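Reading time: 4 minutes

The clockmaker's daughter who keeps Jadstead on time

When I arrive at the repair shop on the corner, a little before eleven in the morning, the owner is already on her second pot of tea and has a mantel clock in pieces on a folded towel. She waves me to the good chair, which has a cushion, and takes the stool for herself.

She has been mending clocks in Jadstead for most of her adult life, and her father did it before her. "I wasn't supposed to take over," she says, laughing. "I was supposed to be a dental hygienist. I'd even bought the shoes." Then her father's eyes started to go, and she came in one January to help him finish the Christmas backlog, and the backlog never quite ended.

Most of what comes through the door is ordinary family stuff – a wall clock from a grandmother's kitchen, a carriage clock given at a retirement, an alarm clock that somebody's uncle swore by. Very little of it is worth much at auction, and she is gentle about telling people so. "I had a gentleman last winter with a clock he could have replaced for 400 dollars, and the work was going to come to 700. I told him that twice. He said it was the sound he grew up with, and would I please get on with it."
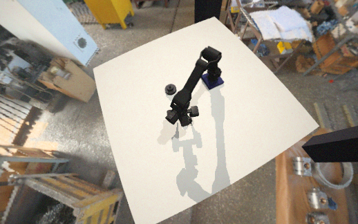
The sound, she says, is what people miss first. A clock stops and the family goes on not noticing for a day or two, and then someone is sitting up late and the house feels wrong. She has had customers cry at the counter when she sets a pendulum going again, and she keeps tissues next to the receipt book.

I ask about the town clock, which is how most people in Jadstead know her. It sits in the tower of the old Starer woolen mill, and she climbs up every week to wind it, even in sleet. The stairs are steep and the pigeons are rude. "My knees have opinions about it," she says, "but the view's lovely, you can see clear over to the river, and I take a sandwich."

Four years ago the clock stopped altogether. A worn wheel had to be cut new, and the quote was 2700 dollars, which the town didn't have lying around. A bake sale at the Clondia Tea Rooms made up a good part of it, and the rest arrived in envelopes pushed under her door, some of them with nothing but a few ones inside. She still has the envelopes in a drawer.

Would she ever take an apprentice? She has one, sort of. Her niece comes in after school and has been at it since she was 7, when she took apart a kitchen timer and, to everyone's surprise, got it back together. "She's quicker than I am with the small screws. She's terrible at writing the tickets. So was I!"

Before I go she fits the last plate on the mantel clock, gives it a few turns of the key and tilts her head to listen. It's a hair uneven, she says, and she'll have to look at it again after lunch.

Related
How the Rajan bakery got its oven back
A walk along the river path in January
Readers' letters: the mill tower, then and now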